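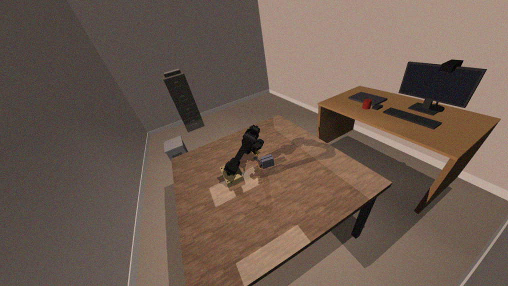
Judite Louro, planner and tooling lead, Stolusura

Minutes, planning software call, April 2023

I took the notes again, so blame me for the spelling! Plinmont joined from the Bragança office and we started with the grasp planner.

The new approach code brings the gripper in right beside the little box on the wooden table, and I'm really happy with it. In sim we ran 1000 episodes and got 85 percent clean picks — up from 60 on the old branch. Plinmont asked if the hard light patches on the tabletop bother the pose estimator. They do a bit, so I'll rerun 100 seeds with the lights moved and post the plots.

We use cookies to remember your settings. Accept | Manage

Then a long detour about Cliladero (our replay viewer), which still drops the joint log if you scrub backwards. Plinmont has a patch, I review it. We left the wrist speed limit alone for now.

Agreed: merge the approach code behind a flag, no changes to the controller until the replay bug is closed. Camera calibration got pushed to the next call, we ran out of time.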